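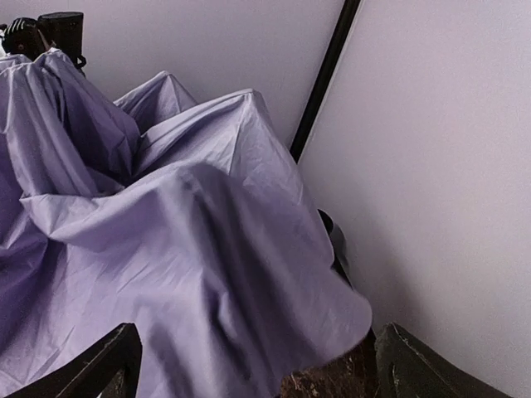
*연보라색 민무늬 천의 주름*

# 보우드 재봉학교 소개

보우드(Borwood) 재봉학교는 성인을 대상으로 옷 만들기와 수선, 커튼과 침구 제작을 가르치는 학교입니다. 주간반과 저녁반이 있고, 정규 과정은 22주입니다. 한 반 정원은 9명입니다. 입학에 필요한 학력이나 경력은 없으며, 바늘을 처음 잡는 분도 기초반부터 등록할 수 있습니다.

## 학교의 시작

보우드는 커튼 가게에서 출발했습니다. 설립자 토베 할테스테드(Tove Hjaltested)는 함단 거리에서 맞춤 커튼과 식탁보를 만들어 팔았고, 가게 문을 닫은 뒤 저녁마다 손님 몇 사람에게 밑단 처리와 주름 잡기를 가르쳤습니다. 배우겠다는 사람이 늘어나 가게 안쪽 창고를 비우고 재봉틀을 들여놓았습니다. 몇 해 뒤에는 커튼 주문을 더 받지 않고 수업만 하게 되었습니다.

지금의 건물로 옮겨 온 것은 그다음 일입니다. 전에 제본소가 쓰던 2층 건물로, 1층에는 재단실과 다림질실이 있고 2층에는 재봉실 두 곳과 강의실이 있습니다. 제본소에서 쓰던 넓은 재단대 하나는 다리 높이를 올려 아직 사용합니다. 커튼 가게 시절의 주문 장부도 강의실 책장에 꽂혀 있습니다. 창문 치수와 원단 소요량이 손글씨로 적혀 있어서 커튼 과정 수강생들이 계산 연습을 할 때 꺼내 봅니다.

## 가르치는 내용

### 기초 과정

직선 박기, 곡선 박기, 시접 처리, 지퍼와 단추 달기를 배웁니다. 첫 작품은 앞치마이고 두 번째는 허리에 고무줄을 넣은 바지입니다. 처음 두 주는 실을 끼우고 장력을 맞추는 일, 밑실을 감는 일, 바늘을 갈아 끼우는 일에 씁니다. 지루하다는 의견이 매번 나오지만 이 순서는 바꾸지 않고 있습니다.

원단은 면 평직물로 시작합니다. 얇고 미끄러운 천은 기초 과정 후반에 한 번 다루고, 본격적인 연습은 다음 과정에서 합니다.

### 옷 만들기 과정

치수를 재고 원형을 그리는 것부터 시작합니다. 셔츠, 치마, 안감이 있는 조끼를 차례로 만듭니다. 패턴은 기성품을 고쳐 쓰는 방법과 직접 제도하는 방법을 모두 다루며, 어느 쪽으로 마지막 작품을 만들지는 수강생이 정합니다. 가봉은 반드시 한 번 거칩니다. 가봉용 광목은 학교에서 제공합니다.

### 커튼과 침구 과정

학교에서 가장 오래된 과정입니다. 창의 폭과 높이를 재는 법, 주름 배수에 따른 원단 계산, 심지와 고리 달기, 안감 붙이기를 배웁니다. 침구는 베개 커버와 이불 커버를 만듭니다. 큰 천을 혼자 다루는 요령이 필요한 과정이어서 재단실 바닥과 큰 재단대를 번갈아 사용합니다.

주름은 손으로 잡는 방식을 먼저 익힙니다. 핀치 주름, 상자 주름, 연필 주름을 각각 견본으로 만들어 보관하고, 주름 테이프는 그 뒤에 씁니다. 같은 천이라도 결 방향에 따라 늘어지는 모양이 다르므로 견본마다 원단 이름과 식서 방향을 적은 종이를 붙여 둡니다.

### 수선 과정

바짓단과 소매 줄이기, 안감 교체, 해진 팔꿈치와 무릎 덧대기, 니트 올 풀림 잡기를 다룹니다. 수강생이 집에서 가져온 옷으로 수업합니다. 가죽옷과 모피는 받지 않습니다.

## 강사

**토베 할테스테드** — 설립자. 커튼과 침구 과정을 맡고 있습니다. 학교 운영은 후임에게 넘겼지만 커튼 수업은 계속합니다.

**첸게 보드나르(Csenge Bodnár)** — 교장, 옷 만들기 과정. 극장 의상실에서 재단사로 일하다가 저녁반 강사로 학교에 왔습니다. 원형 제도 교재를 직접 썼고 두 번 고쳐 냈습니다.

**거스 이와사키(Gus Iwasaki)** — 기초 과정, 재봉틀 관리. 공업용 재봉틀 정비 일을 오래 했습니다. 학교의 재봉틀은 모두 이와사키 강사가 분해해서 청소하고 기름을 칩니다. 학기마다 한 번 수강생의 가정용 재봉틀을 봐 주는 시간도 있습니다.

**체리 메이 나바로(Cherry Mae Navarro)** — 수선 과정. 세탁소에 딸린 수선실에서 일했고 지금도 오전에는 본인의 수선집을 운영합니다. 그래서 수선 과정은 오후와 저녁에만 열립니다.

**마크 앤서니 팡길리난(Mark Anthony Pangilinan)** — 행정, 원단 구매. 입학 상담과 수강료 관련 문의를 받습니다.

## 시설과 장비

재봉실에는 가정용 재봉틀과 공업용 본봉 재봉틀, 오버로크 재봉틀이 있습니다. 기초 과정에서는 가정용을 쓰고, 옷 만들기 과정부터 공업용으로 넘어갑니다. 다림질실에는 증기다리미와 소매 다림판, 커튼용 긴 다림판이 있습니다.

재단가위와 줄자, 초크, 시침핀은 빌려 드립니다. 재단가위로 종이를 자르지 않는다는 규칙은 모든 과정에 똑같이 적용됩니다. 종이용 가위는 손잡이에 흰 끈을 묶어 따로 걸어 둡니다.
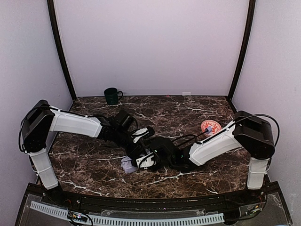
*짙은 갈색 대리석 무늬 상판과 로봇 팔 두 대*

수업이 없는 시간에도 재학생은 재봉실을 쓸 수 있습니다. 1층 안내대에서 이름을 적고 올라가면 됩니다. 공업용 재봉틀은 옷 만들기 과정의 안전 교육을 마친 사람만 사용합니다. 마지막으로 나가는 사람은 다리미 전원을 확인하고 점검표에 서명합니다.

## 원단

기초 과정의 원단은 수강료에 포함됩니다. 다른 과정은 각자 준비하거나 학교에서 살 수 있습니다. 면과 리넨은 람스카(Ramska)에서, 안감과 심지는 에타토(Etatow)에서 들여옵니다. 두 곳 모두 커튼 가게 시절부터 거래했습니다.

원단 창고는 재단실 옆에 있습니다. 필요한 길이만큼 잘라 팔고, 자른 원단은 바꾸거나 환불하지 않습니다. 색을 정하기 어려우면 견본 조각을 집에 가져가 창가에서 보시기 바랍니다. 재단실 조명에서는 회색이 도는 색과 푸른색이 도는 색이 잘 구별되지 않습니다.

남은 자투리는 종류별로 상자에 모읍니다. 면 자투리는 재학생이 무료로 가져갈 수 있고, 연습용 조각보나 바늘꽂이를 만드는 데 많이 쓰입니다. 합성섬유 자투리는 작은 조각이라도 면 상자에 섞지 않습니다. 세탁과 다림질 온도가 달라 나중에 쓰는 사람이 곤란을 겪습니다.

## 학생들

수강생의 나이와 직업은 다양합니다. 아이 옷을 고쳐 입히려는 부모, 이직을 준비하는 직장인, 은퇴한 교사, 연극 동아리에서 의상을 맡은 학생이 한 반에 앉기도 합니다. 수료 후에 수선집이나 커튼 가게에 취업한 분도 있고 집에서 필요한 것만 만드는 분도 있습니다. 학교는 취업을 보장하지 않습니다. 다만 인근 업체에서 구인 요청이 오면 2층 복도 게시판에 붙여 둡니다.

10월에는 수료생과 재학생의 작품을 강의실에 전시합니다. 작품 옆에는 이름과 과정, 사용한 원단만 적습니다. 순위를 매기거나 상을 주지는 않습니다. 지난 전시에서는 겉감보다 안감 쪽을 보이게 걸어 둔 조끼들이 있었는데, 시접이 어떻게 처리되었는지 볼 수 있어 기초반 수강생들이 오래 보고 갔습니다. 다음 전시에도 몇 벌은 그렇게 걸 예정입니다.

## 수업 방식

강사가 먼저 시범을 보이고, 각자 같은 작업을 한 다음, 강사가 자리를 돌며 확인합니다. 잘못 박은 곳은 뜯어서 다시 합니다. 실뜯개 사용법은 첫날 배웁니다. 속도는 사람마다 달라서 같은 반에서도 만드는 작품이 한두 단계씩 차이 날 수 있습니다. 결석한 수업은 같은 과정의 다른 반에서 보충할 수 있으나 빈자리가 있을 때만 가능하며, 미리 연락해야 합니다.

평가는 작품과 견본철로 합니다. 견본철은 솔기와 주름, 여밈 방식을 작은 천으로 만들어 종이에 붙인 것입니다. 수료할 때까지 견본 40장을 채웁니다. 필기시험은 없습니다.

## 등록과 문의

새 학기 등록은 학기가 시작되기 한 달 전에 엽니다. 정원이 차면 대기 명단에 올려 드리고, 자리가 나면 순서대로 전화드립니다. 등록 전에 수업을 보고 싶은 분은 저녁반 수업을 한 번 참관할 수 있습니다. 참관은 오후 7시에 시작하며, 재봉틀을 직접 사용하지는 않습니다.

수강료는 두 번에 나누어 낼 수 있습니다. 첫 수업 전에 취소하면 전액을 돌려드립니다. 학기가 시작된 뒤의 환불 기준은 등록 신청서 뒷면에 적혀 있습니다.

건물 입구에 계단이 세 칸 있고 오른쪽에 경사로가 있습니다. 2층까지는 승강기를 이용할 수 있습니다. 주차장은 좁으니 재봉틀을 싣고 오는 분께 양보해 주십시오.

전화 문의는 내선 2093번, 마크 앤서니 팡길리난에게 하시면 됩니다. 수업 중에는 전화를 받지 못할 수 있으니 이름과 관심 있는 과정을 음성 메시지로 남겨 주십시오.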